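Home
Products
Enclosures and surrounds
Panels
Hook rails and baskets
Spares
Contact

Wernov three-sided bench enclosure with printed perforated panels
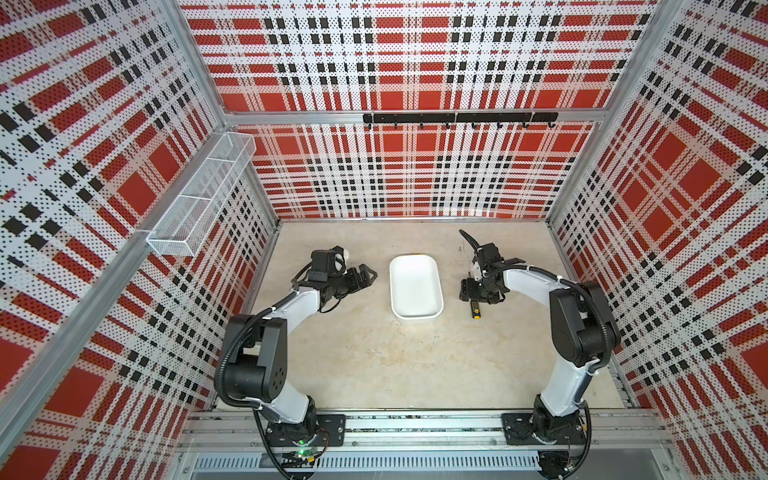

Wernov enclosure with plaid panels, hook rail and wire-mesh side basket.

The Wernov is a three-sided surround for a bench or work table. It consists of silver aluminium extrusion posts, a crossbar at the rear and a perforated panel on each of the back, left and right sides. The front is left open, with a base rail running across it. The enclosure is supplied as a kit and assembled on the customer's own bench, or built up at our workshop and delivered complete.

Frame

Posts and rails are cut from one extrusion profile with a continuous slot on each face. Accessories fix to the slot with drop-in nuts and can be moved along the rail after the panels are in place. The rear posts carry the crossbar, which ties the back corners together and sets the upper fixing line for the back panel. The base rail at the front takes bolted plates. Equipment mounted there should be fitted after the enclosure has been squared and levelled, as a loaded rail is awkward to shift.

Adjustment range of the crossbar is 200 mm. Loosen both ends before moving it. Moving one end at a time will rack the frame and may bend the panel edge.

Panels

The panels are perforated over the whole surface on a fine grid. The perforations are for ventilation and for light cable ties. They are not a peg system and will not take pegboard hooks. Anything heavier than a cable tie and a short run of cable should hang from the extrusion.

The standard print is the Grevberg plaid in red, white and black. It has large red squares divided by white bands, with rows of small black rectangles. All three panels carry the same pattern at the same scale. The print is matt and is applied before perforation, so the holes show as dark dots through the colour. Other prints in the Grevberg series can be ordered, as can plain white and plain grey. Mixed sets are accepted at no extra charge, provided the three panels are ordered together.

Small variations in colour occur between print runs. Where a single replacement panel has to match an existing set, quote the batch code on the rear lower corner.

Hook rail

The Moodley hook rail is a black metal rail with eight small hooks at even spacing. It mounts on the back wall just below the crossbar. The hooks suit hand tools with a hanging hole, cable loops, tape rolls and lanyards. Maximum evenly distributed load for the rail is 5 kg. Do not hang a single item of that weight from an end hook.

Screwdrivers without a hanging hole are better kept in the side basket or laid on the work surface. A clip-on holder for plain handles is listed under Spares.

Side basket

The basket is white wire mesh, long and rectangular, open at the top and divided into sections. It attaches to the aluminium rail on the side wall and is shown on the left, near the back corner. It can be fitted on the right with the same brackets. The dividers are fixed. Small parts such as screws and washers will pass through the mesh and need a lidded box or a liner.

Work surface and tray

The enclosure has no floor of its own and stands on the existing bench top. A pale, slightly mottled surface gives a reasonable contrast with dark tools and does not show dust as readily as plain white. Glossy tops are usable but will reflect the panel print, which can be a nuisance under strong overhead light.

The Wamance tray is a white rectangular plastic tray with rounded corners and low sloped sides. It is intended for parts being sorted or assembled and can be lifted out from any side. Wash by hand in warm water with ordinary washing-up liquid. Solvents will dull the surface.

Dimensions and data

Panel height: 700 mm
Crossbar adjustment: 200 mm
Hook rail load: 5 kg, evenly distributed
Assembled weight with standard accessories: 28 kg
Frame finish: silver
Panel finish: matt print, perforated
Open side: front

Bench depth and width are taken from the order form. Measure at bench-top level and again at panel height if the bench stands against a wall, and give the smaller figure. Skirting, trunking and window sills are a common cause of panels that do not seat.

Assembly

Two people are needed to stand the frame. Fit the rear posts and crossbar first, then the side rails, then the base rail. Check the diagonals before final tightening. Panels go in last, back panel before side panels, with the printed face inwards. Leave the protective film on until the fixings are tight.

Route cables over the bench surface towards the back wall and leave slack wherever they serve equipment that moves. Sharp bends against a panel edge should be avoided. Edge trim is supplied on the roll and is cut to length with scissors.

Cleaning

Wipe panels with a damp cloth along the line of the perforations. Dust in the holes can be removed from the rear with a soft brush or a vacuum cleaner on low suction. Abrasive pads will mark the print. The extrusion slots collect swarf and offcuts and should be brushed out before any accessory is moved.

Supplied with the kit

Posts, crossbar, rails, three panels, corner brackets, drop-in nuts and bolts, edge trim, hex keys and assembly sheet. The Moodley hook rail, side basket and Wamance tray are ordered separately. The current assembly sheet was revised in March; earlier copies show the older corner bracket and should not be used with new frames.

Enquiries

Sizes, quotations and panel prints: Nosipho Mokoena
Assembly, spares and batch matching: Branislav Bartoš

Please have the frame reference to hand when asking about spares. It is on the label inside the left rear post.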